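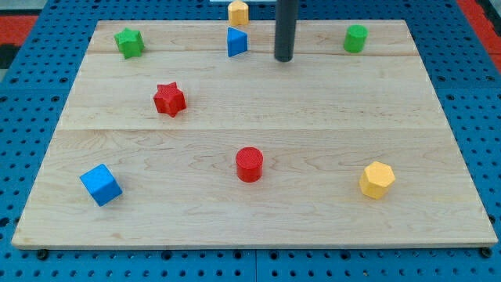 Trying Out Pushers, Grippers and Cameras: Your Questions

By Serena Ruggiero
Updated in November

I get a lot of mail about the comparison I've been running on my bench, and the same questions keep coming up, so I've put my answers in one place. I'll add to it when I have time (which is mostly after 9 p.m.).

Why start with a plain rod when you could use a gripper?

I wanted one thing to go wrong at a time! With a gripper I never knew if I was looking at a bad camera reading, a bad wrist angle or fingers closing a hair too early. A rod with a rounded tip has no fingers to blame. It either touches the block where I asked or it doesn't.

Which end tools have you tried so far?

Three. The plain rod, the Brendska two-finger gripper, and the Orora suction cup. The Brendska is my favorite for picking things up, but it's wide, and it bumps the neighbors when two blocks sit close together. The Orora is lovely on cubes and a pain on anything with a rough top. I did 63 tries with it on printed blocks and gave up on the stars pretty early.

Do the block shapes really matter?

Oh yes, much more than I expected. A cube pushed on its flat side goes fairly straight. Push it near a corner and it spins. Cylinders slide off to one side if I'm even a tiny bit off center, and stars are the worst, since the tip can settle into the notch between two points and drag the whole thing along. I kind of love the stars for that, but they make my numbers ugly.

Does the wood grain bother the camera?

The cheap one, yes. My old webcam kept deciding that dark streaks in the wood were edges. I switched to the Hladun camera and picked blocks in strong colors, and now I find them by color first and work out the shape afterward. Yellow on pale wood is still the touchiest pair.

How long is one test run?

I do 1000 pushes per tool. My last rod run had 820 that I'd call clean, meaning the block ended up within a finger's width of where I wanted it. I haven't finished the Brendska run yet, so please don't ask me who's winning.

What controller are you using?

Bokumex, the small one. Setup took me a whole weekend and the manual is no help at all on speed limits. Start slow. I mean it, start at the lowest setting and work up, or you'll be picking blocks up off the floor like I was.

Should I bolt my board down?

Please do. I spent ages chasing a drift of 19 millimeters that was just my board creeping across the table.

Can I get your settings files?

Sure, write me and say which arm you have. I'm slow with email but I do get to it.

Related
Cleaning suction cups without ruining them
Hladun camera: my first month
Picking colors for printed blocks
Bokumex setup notes, part two

Contact Serena | © Serena Ruggiero | Back to top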